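Lodico 3 is out, and your date code might break

So I woke up Sunday to 44 unread messages in our little Python group, which usually means somebody shipped something. Sure enough, Lodico 3 went up overnight! If you haven't used it, it's the small parsing library a bunch of us lean on for turning messy text into numbers and dates, and this is the first big release in ages.

The part everyone's yelling about is dates. The old version would happily guess whether 04/05 meant April or May. The new one raises an error unless you tell it which order you want. I ran my own test suite against it before breakfast (bad idea) and got 89 failures out of 475 tests. Nearly all of them went away once I set the day order in one config file, so don't panic if yours looks ugly too.

Tyyne Hyvönen, who maintains the thing, wrote in the release notes that the guessing was "my oldest mistake and I'm glad to see it go." Fair enough! She's keeping the old behavior behind a flag called legacy_dates until October, and then it's gone for good.

Negative numbers in parentheses finally parse right as well, which made my week, because half the spreadsheets I get sent from accounting look like that. Haziq Pelupessy did that patch and also sped up the integer reader quite a bit.

One catch: the Penrose plugin doesn't work with it yet. There's an open ticket and a half-finished branch, so if you depend on Penrose, pin your old version and wait.
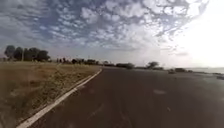 I'm moving my own stuff over this week, smallest scripts first, and I'll post the config file once I've cleaned it up.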